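Session notes: buying in a two-arm kit (and what we're really paying for)
Robotics in Small Workshops, evening course
Tutor: Viera Sýkora

These are my notes written up properly, with the bits I rushed at the end put back in. If you missed the session you should be able to follow most of it from this, though you'll want a look at Wiesława's spreadsheet as well.

Where we'd got to

Last time we talked about why cloth is so hard. A mug stays the shape of a mug whichever way up you put it. A shirt has as many shapes as you care to throw it into, and it changes again as soon as you touch it. So when a supplier tells you their arms "handle soft goods", your first question should be which soft goods, starting from what state, and who put them there.

I promised we'd go through an offer that a real small business might get in its inbox, and the one I picked is the Tresport two-arm bench kit. Tresport sell it as a complete package: a pair of arms, grippers, the sensor modules, cables, software and a year of support. It comes in through a reseller called Pešek, who do the delivery and the training day. I've had it on trial and I rather like it, with some grumbles, and I'll try to keep the liking and the grumbling apart.

Who might buy this

The case I asked you to keep in your heads all evening was Kirkwood, the children's clothes hire firm we used for the costing exercise in March. To remind you: clothes come back, get washed, get checked, get folded, go out again. The folding table is where it all piles up. They'd like the folding done by something that doesn't need a tea break, and they've got two offers on the desk, Tresport's and a cheaper one from Undema.

Undema will rent you a single arm with a suction pad. It's a lovely simple thing and if Kirkwood dealt in boxed shoes I'd tell them to stop reading and sign. For shirts it's much harder going. You can lift a shirt by one point, certainly, but then you have a shirt hanging from one point, and all your work is still ahead of you.

What's in the Tresport box

I'm not going to copy out the parts list, you have the leaflet. The things worth marking with a pen:

The grippers have slim fingers, and the fingers can be swapped. The housings are 3D printed. A few of you pulled a face at that! I don't mind it at all. If a housing cracks, a printed part can be on the bench quickly, provided Tresport let you have the file. They do let you have the file, but only while your support is paid up. Underline that.

The sensor module sits up on top of each gripper, so it travels wherever the gripper goes. Good for close work. The price you pay is a cable that travels too, and cables are what I spend my time on with this kit. Budget for clips. Budget for a spare lead on each side. Put a label on every one of them before you plug anything in, and thank me later.

The software gives you two ways of working. You can guide the arms by hand and have them record what you did, or you can run a skill that's already been trained. Pešek's training day covers the first quite well and gallops through the second after lunch, so ask them to swap the order if you book it.

How many examples does it want?

Someone asked this and I gave a woolly answer, so let me do better. Tresport suggest 800 recorded goes for a new garment type before you judge it. That sounds like a mountain. When I sat down and did it, a morning's steady work made a decent dent, and the dull part was putting the shirt back into a mess between goes. Do make it a proper mess. If you always drop the shirt the same way you'll train something that folds beautifully from that one heap and is lost with any other.

Kirkwood should cost those hours in. They aren't on the quote. Neither is the floor space or the person who does the recording, and that person will get good at it and then be annoyed if you move them back to packing.

What to look for in a trial

When a supplier offers a trial, take your own stock. I can't say this loudly enough. Their demo towel is square, thick, one colour and very well behaved. Your stock has prints, ribbed collars, sleeves in a different colour from the body and a neck tape that curls. Take the awkward ones, and take them crumpled.

Then watch the first grab. Most of what follows depends on it. With a shirt you'd like both grippers on a part that tells you which way round the thing is, and the neckline is a good choice, being a firm band in a garment that's otherwise all flop. Two grips well spaced along it and you have something you can plan from.
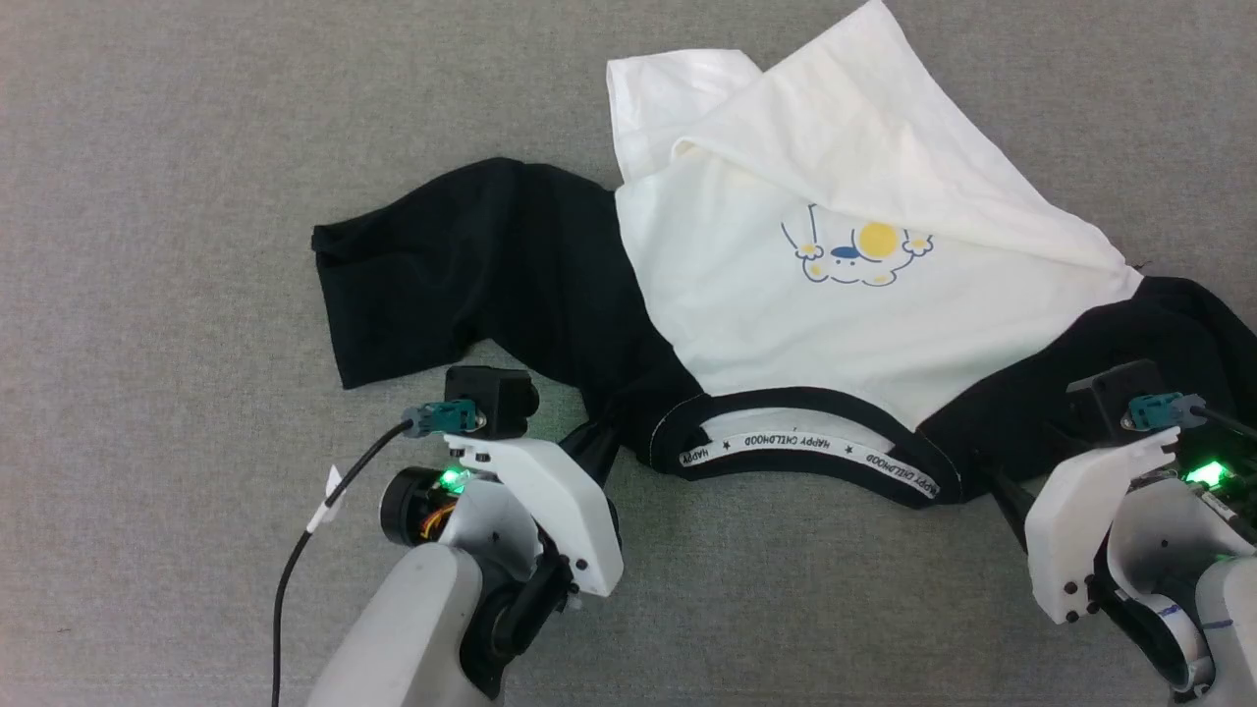 Fig. 1. Child's T-shirt on carpet, a gripper finger at the neckband on either side.

Have a good look at Fig. 1 before you read on, and ask yourself what the software would need to work out next. The body has a big diagonal fold in it and the sleeves aren't doing anything helpful. You and I can read the neck tape and see the little cartoon chap on the white and know roughly what we've got. A trained skill has no idea that HAPPY CHILDHOOD is a label. It has patterns of light and dark, and where that tape showed in the recordings it may well have learned to lean on it. So what about a shirt with no printed tape? That's a fair test to spring on a salesperson.

Look at the colours too. White body against dark trim on a grey floor is a kind arrangement, there's an edge to find nearly everywhere. Grey marl on the same carpet would be a good deal meaner. Ask for it.

And the surface. Carpet holds cloth a little, so a fold tends to stay where it's put. Kirkwood's table is smooth laminate and shirts skate about on it. I'd put a felt mat on the quote, it costs next to nothing and it might matter more than the difference between the two suppliers.

My marks so far

Wiesława Makowska, who kindly kept the score sheet for us, wanted a number for everything, so I gave the Tresport kit 8 out of ten for the grippers and rather less for the paperwork. The manual was translated in a hurry. The section on the status lights contradicts itself within two pages, and I ended up emailing Pešek, who answered the same afternoon and were very nice about it.

Setting up took me over two hours, most of it cables (see above). Once it's up, I found the hand-guiding smooth and the arms pleasant to work next to. They're quiet enough to chat over. I'd want a proper barrier if children were anywhere near, whatever the leaflet says about gentle contact.

What I haven't got is a long run. A trial tells you whether it can do the job, and Kirkwood need to know whether it'll do the job all day with a pile waiting. Ask Pešek for another customer you can ring. If they go a bit vague at that point, well, write that down as well.

For next time

Please fill in the comparison sheet for Tresport and Undema as if you were Kirkwood. Put the recording hours in as wages. Leave the discount out, it runs out before anyone could decide sensibly anyway.

Bring one garment from home that you think would defeat the kit and be ready to say why. Last year's best was a wrap skirt with ties. Socks are banned, we'd be there all night.

Sheets to me by 2026-07-18, please, on paper or by email, I don't mind which. Spare copies of the leaflet are in the tray by the door.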